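Robot Cells > Maintenance & Repair > Screwdriving and Assembly

Thread: Cell 2 keeps cross-threading flashlight heads

jsaha_cell2
We have a Duan arm screwing heads onto aluminum flashlight bodies. It ran 1,840 good ones, then started cross-threading the way my uncle parks. I've swapped the gripper pads, re-taught the approach and said some things to the controller. Still get a bad one every tray or so. Torque limit is stock. Any ideas before I re-teach the whole thing again?

pilar_h
Stop re-teaching. Every time you re-teach a worn cell you're teaching it the wear. Check the body nest first. Ours at Larkside had a shim walk out a hair at a time and we spent a week blaming software, which was delighted to be blamed.

facundo.c
Disagree, a little. The nest matters, but if he's starting the thread by driving straight in, it'll go wrong on a perfect nest too. Back it off first. Turn the head counterclockwise with light down pressure until the thread drops, then go forward.

The way I set ours was to sit down with one of the lights and do it by hand, slowly, until I could say where the drop was. Hold the head still in one hand and turn the body by the knurled part with the other. Boring, and worth more than the manual, which at Andow was 233 pages and mostly warnings.

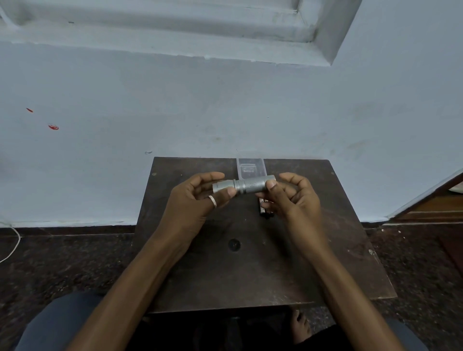 Then do it again with your eyes shut. You feel a small click through the fingers, and that's the number you're after. I put three quarters of a turn of reverse in the program and left it alone. 1,336 cycles since, no crossed threads.

pilar_h
Three quarters of a turn on a part that's leaning in its nest just gets you a more thoughtful crossed thread.

facundo.c
Fine, shim it AND back it off.

jsaha_cell2
Pulled the nest at lunch. One of the two locating pins was loose enough to take out with my fingers. I'd like that not to get back to Magdolna, who asked me about pins in November.

magdolna_b
Too late.

jsaha_cell2
Pin's replaced, three quarters reverse is in. 106 parts so far, all clean. Leaving the torque limit where it is.

catz
Put a witness mark on that pin with a paint pen and look at it when you do the grease. And wipe the pads while you're in there, they pick up grit off the knurling.

pilar_h
Grit off the knurling was my second guess, for the record.

facundo.c
It was nowhere in your post.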